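How to Measure and Mark Trouser Hems for Taking Up

Plaltum uses cookies to remember your settings and to count visits. By continuing to read you accept this. Manage cookies | Accept

Published 2020-06-16

These instructions cover plain-hem men's trousers in wool, cotton twill or a wool blend. Turn-ups and jeans need a different allowance and are dealt with on their own pages. The method assumes a straight leg with a finished hem width of 18 cm or more, measured flat. Narrower legs can be taken up in the same way, but the inside of the hem will need easing at the seams.

What you need

A cloth tape, a metal rule, tailor's chalk, fine steel pins, a seam ripper and an iron with a damp pressing cloth. Chalk should be sharpened before use. A blunt edge leaves a line up to 3 mm wide, and that error is carried into the finished length.
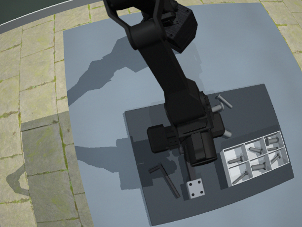 Step 1: Set the waist

Put the trousers on with the shoes and belt they will be worn with. Fasten the waistband at its normal height. If the waist is also to be altered, do that first. Taking in the waist raises the trousers on the body and shortens the leg.

Stand with the weight on both feet and look straight ahead. Bending to check the hem lifts the back of the leg, so a second person should do the pinning.

Step 2: Choose the break

The break is the fold that forms where the front of the leg meets the shoe.

No break: the hem just clears the top of the shoe.
Slight break: one shallow fold at the front.
Full break: one deep fold, with the back of the hem touching the top of the heel.

Pirkach flannels and other heavy cloths hang best with a slight break. Light cottons can be worn with none. Fold the surplus inwards and pin at the front crease, the back crease and both seams. Pin both legs separately – the difference between left and right can reach 10 mm.
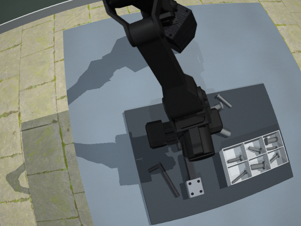
Step 3: Transfer the marks

Take the trousers off and turn them inside out. Lay one leg flat with the inside and outside seams together. Measure the inside leg from the crotch seam to the fold and write it down. Chalk across the leg at the pinned line, using the rule.

For a slanted hem, drop the line at the back by 13 mm and join it to the front mark. Do not exceed this on cloth with a check or stripe, as the pattern will run visibly out of line with the hem.

Step 4: Mark the allowance

Unpick the old hem and press out the crease under the damp cloth. Draw a second line 4 cm below the first. Cut on the lower line only. Where a trouser is likely to be let down again, as with school or growing sizes, leave the full depth of the original turning if the leg is not strongly tapered.

Tack the hem, press lightly and try the trousers on once more before sewing. Wool trousers from the Montoya range, bought in November and first washed in spring, lost almost 16 mm on the inside leg in our own wash check, so washable cloths should be laundered before they are marked.
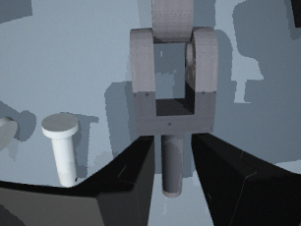 Allirthorpe wrote in to say that the 4 cm allowance is too deep on a tapered leg, where the cut edge is narrower than the cloth it has to be sewn to, and that 3 cm lies flatter. The point is accepted for strongly tapered trousers. The alternative is to open the two seams below the fold line by a short amount and press them apart before sewing.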